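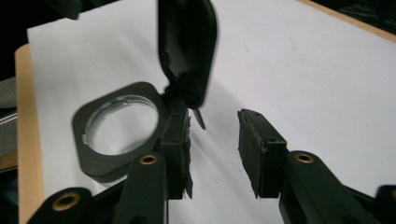
# Flip lid with a round opening won't stay up, can the rubbery hinge be saved?

Posted November 2022 in Small Repairs

**pilari1014**

Hi all! I have a black flip lid on a square collar with rounded corners, and there's a big round hole in the middle of the collar with a pale ring inside. I love this thing and use it every single day. The joint between the lid and the collar is a soft rubbery strip, and mine has gone all wrinkly. The lid stands up for a second and then flops shut on my hand. I've had it 6 years and can't find the same one in stores anymore. Can I stiffen the strip, or do I need to replace it? I'd really like to keep the original lid!

**Gestis**

Yes, try this first! I've rescued two lids with the same kind of joint and it's such a satisfying little job. Take the whole piece off and wash it in warm water with dish soap, working an old toothbrush into the folds (mine were packed with dust, you would not believe it). Let it dry overnight. Then lay it open flat under a heavy book for 4 days. Both of mine came back with enough spring to stand up by themselves.

If the rubber is cracked all the way through, washing won't help. Glue a strip of thin rubber sheet across the back of the joint with flexible contact cement, and keep the lid open while it sets! I closed my first one too early and it wanted to stay closed forever after.

One more thing, check the ring in the round hole. The little tabs on mine had slipped out of place, so the collar sat crooked and the lid was leaning before I even let go of it.

**azar_fixes**

just put tape on it

**Flusix**

Gestis is right about the flexible cement. Please don't use super glue, it dries hard and the strip will snap at the first fold. I did that in September and ended up scraping the whole edge clean with a plastic card. Went back with contact cement and a piece of old bike tube, and I'm thrilled with it. It's a bit thicker than before so the lid closes slower, which I like better!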